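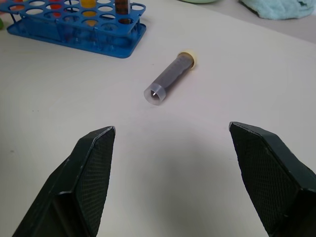 Selon un relecteur du rapport intermédiaire, 80 démonstrations ne suffisaient pas pour apprendre à saisir un tube couché, et il fallait varier davantage les positions de départ. Nous avons suivi cette remarque.

Le jeu Irnetti compte maintenant 429 démonstrations téléopérées, dont 34 réservées à la validation. Chaque essai est enregistré par les caméras de poignet et la caméra de tête. Les tubes, de couleurs différentes, vont dans un portoir bleu. Les assiettes et les fruits factices restent au fond de la table pendant les essais.
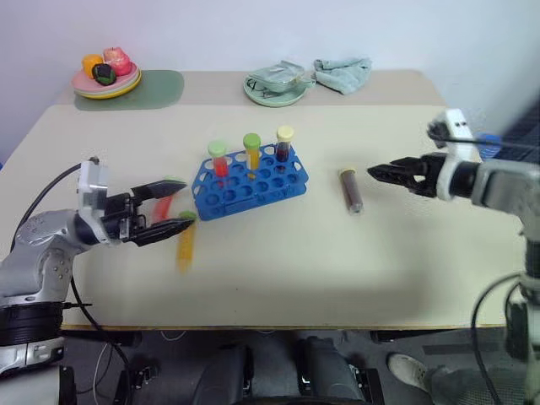

3.2 Tri des essais

Un essai est écarté si le tube échappe à la pince. Les essais écartés sont conservés à part, avec l'heure et le bras utilisé.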